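The week the left arm kept letting go

If you walked past our bench in May and heard a clunk followed by me saying something rude, sorry. I promised the newsletter team I'd write up the dropped boxes properly once we'd got to the bottom of it, and we finally have, so get yourself a coffee.

Quick recap for the Loseo folks who don't come down to our end of the building much. The packing cell is the two-armed one, and the job it's been learning is about as simple as packing gets: pick up a boxed part, stand it in a clear bin, go get the next one. We'd been running it on small camera boxes because we had a pile of them left over from the Viklund order and they're a nice size for the fingers. It had done 2,000 picks without much to complain about. Then one afternoon it started dropping things. It would close on the box, lift, travel most of the way to the bin, and then the box would slide down between the fingers and land on the cloth. Sometimes it caught the rim on the way and bounced, which is a horrible sound when you know what the boxes cost full.

(They were full. I know. They aren't full anymore, we run with weighted empties now, and yes, Henrik-from-finance jokes aside, I should have asked for that on day one.)

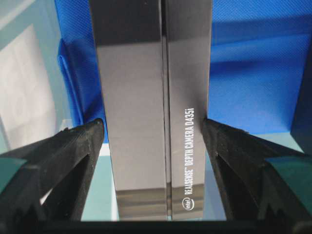

The RealSense D435i box between the fingers in the first one, and the bin, with two boxes in it and one out on the cloth, in the second.

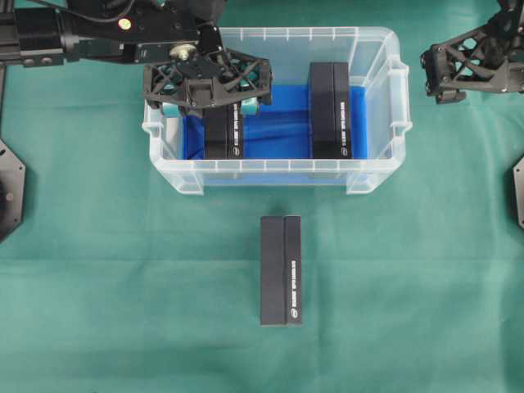 Signe Öberg

My first guess was the pads. Everybody's first guess is the pads! They get shiny, they pick up dust from the cardboard, and grip goes off. So I cleaned them, then swapped them, and got 46 good picks in a row and told everyone it was fixed. I even put it on the whiteboard. Pick 47 went straight onto the cloth while I was still holding the marker.

Second guess was the boxes themselves. They have a bit of a sheen on them and I wondered whether the finish was just too slick once the outer sleeve got handled a lot. I wrapped one in paper tape and it dropped that too, so there went my afternoon.

What I should have done right away was read the logs, and when I did there was a pattern in them plain as day. The drops all came from the left arm, and they all came late in a run, after the gripper motor had been working a while. We have a setting in the Istico controller that cuts the holding force when the motor gets warm, to protect it. Sensible idea. The trouble is that it cuts the force without telling anybody. The arm doesn't stop and the light on the stand doesn't change color, and the program goes on thinking it has a good firm hold on something when it's barely hanging on.

And the reason the motor was getting warm was a setting of mine. I had bumped the squeeze up to 204 during a demo, when I was nervous about dropping something in front of visitors, and never put it back to 200. Four little counts. With the short breaks between picks that we'd moved to the same week, that was enough to push it over the limit by the end of a run. So I caused the drops by trying not to drop anything, and I've had plenty of comments about that already, thank you.

The part I want people to take seriously is the quiet cutback. A small box falling a short way onto cloth is annoying. The Lisgate cell uses the same controller and it lifts metal housings over a walkway, and I did not sleep great the night I put those two facts together. We checked it the next morning. The same setting was switched on there, with the same lack of any warning.

So, changes. On both cells the controller now raises a fault when it reduces force, and the arm lowers whatever it's holding to the nearest clear spot and waits for a person. The squeeze value is locked, and you need a second login to change it. The walkway at Lisgate is roped off whenever that cell is running until we've had a proper look at the route. If you see the amber light on either stand, please don't just clear it and carry on - come find me, or leave a note with the time on it.

I'd also love to hear about drops you shrugged off. If a gripper near you has let go of something this year and you just picked it up and put it back, write it down for me, even if it's only a line. I did exactly that with the first three or four of ours and it cost us a week.

The cell is back on its normal shift now. The whiteboard still says FIXED, with a 46 next to it that somebody has circled in red, and I've decided to leave it up.

Questions or a story for the next issue? Reply to this newsletter or stop by the packing bench | © 2026 Loseo | Back to top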